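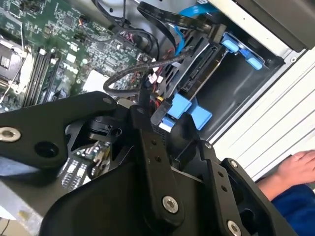 Derklow 2 review: a grasp planner that has met a cable

Grasp planners tend to be demonstrated on mugs. I have seen so many mugs. Derklow, the planning and perception package from Gittins, goes after disassembly instead, so I spent most of July pointing it at the inside of a Dell desktop: blue drive latches, green motherboard, wires everywhere.

Installation took one morning and one argument with a config file. You feed it wrist camera images and a model of your gripper, and it returns ranked approaches with a clearance score from 0 to 1000. The manual suggests rejecting anything under 700. I started at 458 out of optimism and spent a lot of time near the stop button.

Clutter is where the money went. Version 1 treated every cable as a rigid pipe and refused to go anywhere. The new one labels them as soft obstacles with a cost you can set per class, and it will plan fingers down beside the drive handles without sulking.

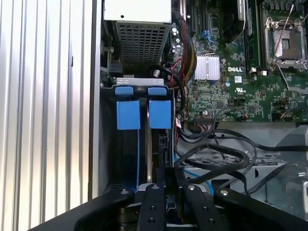 Lleucu Bowen thinks I'm being generous on this point. Her view is that one cost per class is a blunt instrument, and a braided power bundle should never be priced like a thin SATA cable just because both are bendy. She splits hers into three classes by hand. I tried it and the plans got better, so I now do the same and complain about it.

Perception is moodier. Bare sheet metal gives the depth filter fits, and blue plastic tabs in shadow come and go from the scene graph like cats. The replay viewer is excellent, though: scrub back to any frame and it shows which grasps were thrown out and why.

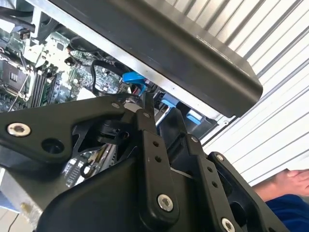 Does it replan mid-approach, or do you have to back out first? a reader called Jatari asked after my first-impressions post. It replans, provided the target is still in view. Lose it behind your own finger and Derklow retreats to the last safe pose, slowly, with the air of a waiter who has forgotten your order.
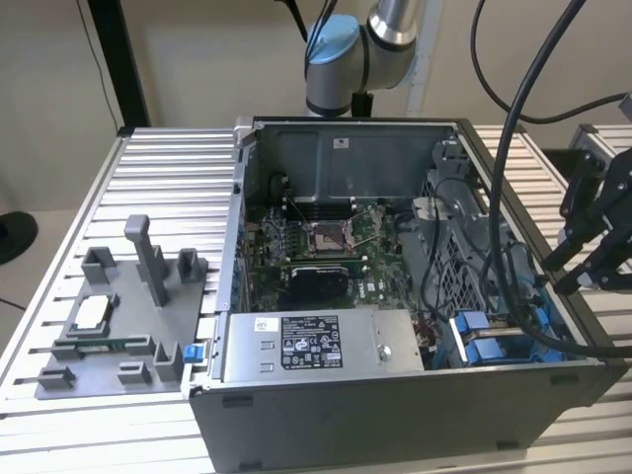
Price and verdict

Gittins charges per arm, and a fixed overview camera counts as an extra sensor on the license, which is cheeky. Radness is cheaper and has nicer docs, but its collision model still thinks in boxes. For tabletop picking, I'd buy Radness. For open cases full of wire I'm keeping Derklow, at a threshold of 700.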